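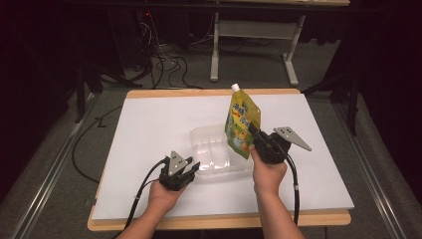
Vorkari Opens Its Demonstration Hall to the Public for Hands-On Robotics Day

PUKIA — Vorkari, a developer of handling systems for food distribution and light packaging, will open its Pukia demonstration hall to visitors on Thursday for a full program of live demonstrations, guided tours and supervised trial sessions. Doors open at 9:30 a.m. Admission is free, and advance registration is required for the trial sessions only.

The open day is the company's second. The first, held last June, drew 1,865 visitors over the course of the day, many of them from local schools and from packing and distribution businesses in the region. In response to requests made at that event, the company has given more of the program to the collection of training data, the stage at which people carry out handling tasks by hand so that machines can later learn from them.

"Visitors last year wanted to see the finished system, and we were glad to show it to them," said Frauke Nolte, director of public programs at Vorkari. "The questions they asked, however, were nearly all about where the skill comes from. This year we are giving that part of the work its own room and its own hours."

Demonstrations in the Handling Room

The main demonstration concerns the handling of spouted drink pouches, a kind of package that is common in stores and that remains difficult for automated equipment. A pouch is flexible, its contents shift as it is lifted, and the cap places weight at the top. Vorkari staff will work at a table with a hand-held gripper in each hand, moving pouches in relation to a clear plastic tray. Recordings of these movements form part of the training material for Trundel, the company's two-armed handling system.

Demonstrations in the handling room begin at 10 a.m. and repeat every hour until 4 p.m., with a break at noon. Each lasts 28 minutes and is followed by a short discussion with the staff member at the table. Visitors may enter or leave between demonstrations. The number of places at each one is limited to 50, and tickets are handed out at the door of the room in order of arrival.
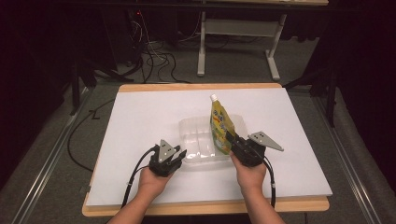
Why are people used to show the task when the goal is for a machine to do it?

A person already knows how firmly to hold a soft package, how fast to move it and when to correct its angle. When the person works with grippers, those choices are recorded in a form that relates to what a robot with similar grippers can do, and the learning system has many examples of the task from which to work.

Trial Sessions

Registered visitors aged 14 and over may take part in trial sessions in the adjoining workshop, where they will use a pair of hand-held grippers under the guidance of a Vorkari instructor. Participants begin with solid blocks and move on to soft packages as time allows. No experience is needed. A total of 82 places are available across the day, and registration closes at 5 p.m. on the evening before the event. Places not claimed ten minutes before the start of a session will be offered to those waiting.

Movements made during the trial sessions will not be kept or used for training. Participants are asked to remove rings and bracelets before taking up the grippers and to tie back long hair. Lockers are provided beside the workshop entrance.

Trundel on the Main Floor

The Trundel system will be shown on the main floor at 11 a.m., 1:30 p.m. and 3 p.m. The program consists of sorting cartons, loading trays and transferring packages between two tables. Engineers will run the system at its ordinary working speed and will then repeat one task slowly, with commentary. As in any working demonstration, individual attempts may fail, and the engineers will explain the cause where it can be established on the spot.

Ekwueme, a supplier of trays and transport packaging and a partner in the Trundel project since its first year, will staff an information table near the main floor. Its representatives will answer questions on how package design affects automated handling — in particular the choice of tray depth and the spacing of compartments.

"A tray that suits a person's hand may not suit a gripper, and small changes can make a considerable difference," Nolte said. "We hope that businesses considering automation will bring us their own packages and talk them over with our engineers."

Businesses wishing to discuss a specific package are invited to bring up to three samples, sealed and at room temperature. Consultations take place in the meeting room on the upper level between 2 p.m. and 4:30 p.m. and may be reserved at the reception desk on arrival.

Visitor Information

The demonstration hall is at the north end of the Vorkari site in Pukia. Parking is available in the east lot, with spaces for visitors with disabilities directly in front of the main entrance. All public areas are step-free, and an elevator serves the upper level. Printed summaries of the demonstrations are available in large type.

Photography is permitted on the main floor and in the handling room without flash. Children under 12 must be accompanied by an adult. School groups of more than ten are asked to contact the public programs office in advance so that an arrival time can be assigned. Light refreshments will be sold in the lobby until 4 p.m., and the hall closes at 5 p.m.

Media Contact

Frauke Nolte, Public Programs, Vorkari. Members of the press who wish to attend should notify the public programs office beforehand and collect a badge at reception. Interviews with engineering staff can be arranged for the hour before doors open.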